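Keeping Potatoes, Onions and Squash Through the Cold Months

Posted Oct 5, 2023 by Yetunde Oyelaran

Most of what goes bad in a pantry goes bad from light, damp or crowding. You don't need a root cellar. A closet on an outside wall, an unheated back hall or the bottom shelf of a basement rack will do.

Potatoes

Brush off loose dirt and leave the rest. Do not wash them before storing. Lay them out in a dark spot for 2 weeks so the skins toughen up, then pack them. Any potato with a cut or a soft spot goes in the kitchen to be eaten first.

Keep them away from apples. Apples give off a gas that makes potatoes sprout.
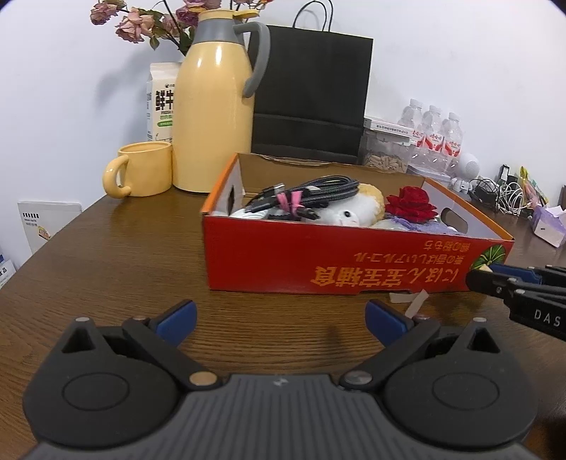 Produce cartons are free at most grocery stores if you ask in the morning, and they work better than plastic tubs. Air gets in at the sides and the cardboard soaks up a little moisture. Look for one with handle holes cut in the end walls, like the red one with yellow Japanese printing, because you will be moving it more often than you expect. Line it with newspaper, fill it no more than 8 inches deep, and lay more newspaper over the top. Write the variety and the date on masking tape and stick it to the end that faces out.

If the bottom of a carton feels soft, replace it. Don't tape over it.

Onions

Onions want to be drier than potatoes and should be kept in a different place. Cure them until the necks are tight and papery. Mesh bags are good. So are old pantyhose with a knot between each onion, which is how my neighbor Danjuma Balogun does his. Cut below the lowest knot when you need one. Thick-necked onions don't keep, so use those by Thanksgiving.

Winter squash

Leave a couple of inches of stem on. Wipe the skins with a cloth dampened in water and a little vinegar, then dry them well. Squash like it warmer than potatoes do, so a bedroom closet is fine. Set them on a shelf in one layer and don't let them touch.

Sorting day

Once every couple of weeks, bring everything to a table and go through it. I can get through up to 20 pounds of potatoes while a pot of beans cooks. Work next to a light-colored wall if you can, with a lamp on, and turn each one over.
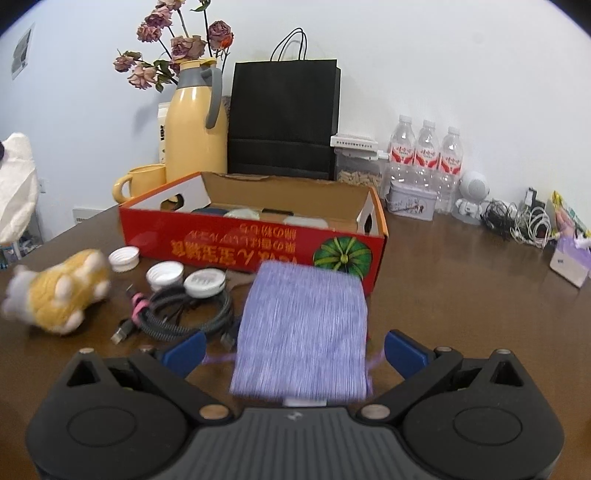
Sprouts shorter than half an inch can be rubbed off and the potato used that week. Green skin should be peeled away deeply, and if the green goes far in, throw the whole thing out. Wipe down the table afterward and let the shelf air out before you put anything back.

For mice, steel wool in the gaps around pipes has done more for us than traps.

By March the potatoes will be sprouting no matter what you do. Save a few small ones for planting and make soup with the others.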